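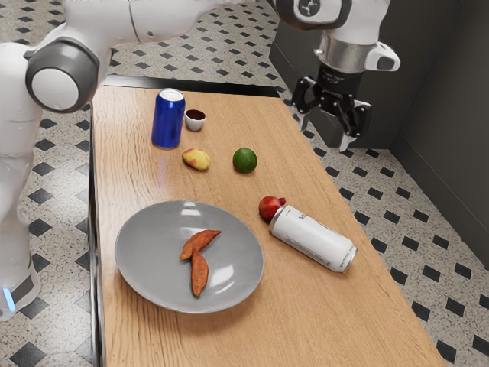 4.3 Preparing the table before a run

This section applies to table-top pick and place work with the Kusuma arm, both in the Clerkbridge simulator and on the real cell. The same rules apply in both. A layout that breaks them in simulation must not be copied to the cell.

Food and drink items may be mixed on one table. The sample layout has cans, fruit, a small cup of dark liquid and a plate with two sweet potato wedges. Each kind of item has its own handling rule, given in step 4.

1. Move the arm to its start pose. The gripper must be open, empty and pointing down, and it must hang clear of the table top. In the sample layout it waits past the right edge of the table, over the floor.

2. Check the indicator light near the base of the arm. Compare its color with the table in section 2 of the Grillano controller manual. Do not go on if the color is not listed there.

3. Place the items. Keep every item at least 60 mm from the table edge. Cans may stand or lie on their side.

4. Set the handling class for each item in the item list:
Rigid: full cans.
Soft: fruit, empty cans, cooked food.
Open liquid: any cup or glass without a lid.

Note: An apple touching a can, as in the sample layout, counts as a contact pair. Enter both items on the same line of the list. The planner will then move the second item only after it has checked the position again.

5. Lock open liquids. An item in this class is treated as an obstacle and is not picked unless the task file names it. If a can stands right beside a cup, approach the can from the side away from the cup.

CAUTION: Never carry an open cup over the plate or over another item. Lift it straight up, and keep the wrist level until it is back on the table.

6. Set the speed limit. Use level 2 for open liquids and level 4 for everything else. Higher levels are for empty moves only.

7. Run the path check. It tests 3,000 points along the planned path. If any point fails, change the layout or the path and run the whole check again. Do not skip single points.

8. Save the layout under a new name. Do not write over a layout that has already been approved.

CAUTION: On the real cell, no one may reach over the table while the arm has power — this includes picking up a dropped item. Press the stop button, wait for the arm to come to rest, then enter.

Note: Food that will be eaten must not be used on the real cell. The Clultberg finger pads are not rated for food contact.

Changes to the limits in steps 3 and 6 need written approval from Birger Fjeld. Limits last revised 2020-02-01.

Go to section 4.4 to load the task file.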